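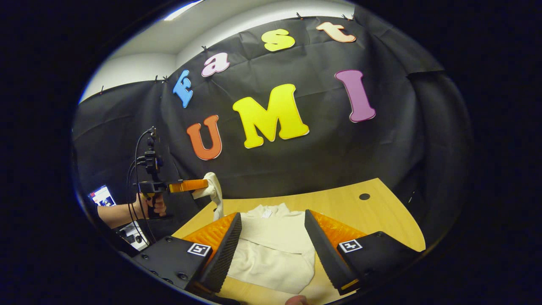

My grandmother kept her sourdough starter in a mustard jar on top of the fridge, and for most of my childhood I thought it was paste. I mention it because I've been baking bread again since July, after fourteen years of telling everyone I was too busy for it, and I can't open the jar in the morning without thinking of her kitchen and that slightly sour, slightly sweet smell that got into the curtains.

My first starter back was a disaster. I used the flour that was already in the cupboard, a bag of Dollodley all-purpose that had been there since before we painted, and for a week it just sat there and sulked. Then I walked down to Prenetti, the little Italian grocery past the post office, and came home with a bag of whole rye, and by the next evening the thing had climbed out of its jar and onto the counter. I was so pleased I called my sister to tell her. She was very nice about it.

So now I bake 2 loaves at a time, one for us and one to give away, and I've settled into a recipe that comes to 572 grams of flour for each. I know that's a silly number. It came from scaling down a recipe meant for a much bigger pan, and I wrote it on the back of an envelope and taped the envelope inside the cabinet door, and at this point I'm afraid to round it off in case the bread notices.

What I had forgotten is how much of it is waiting. You mix, you wait, you fold it over on itself, you wait some more. I do 3 sets of folds in the evening while supper is on, then the dough goes in the fridge overnight and I'm up at six to heat the oven. I used to hate that part. These days I like having something in the house that's getting on with its own business while I do the dishes or answer mail.

The crust is still giving me trouble. It comes out beautiful and crackly - I stand there listening to it like a radio - and then by lunchtime it has gone soft. The woman at the Softić bakery told me to leave the oven door open a crack for the last few minutes, and that has helped, though it also sets off the smoke alarm if there's any flour on the oven floor, and there is always flour on the oven floor.

Next I want to try a seeded loaf, with sunflower and maybe a little caraway, though my husband says caraway tastes like a waiting room. If any of you have a seeded recipe that doesn't turn gummy in the middle, please leave it in the comments. I have plenty of rye left.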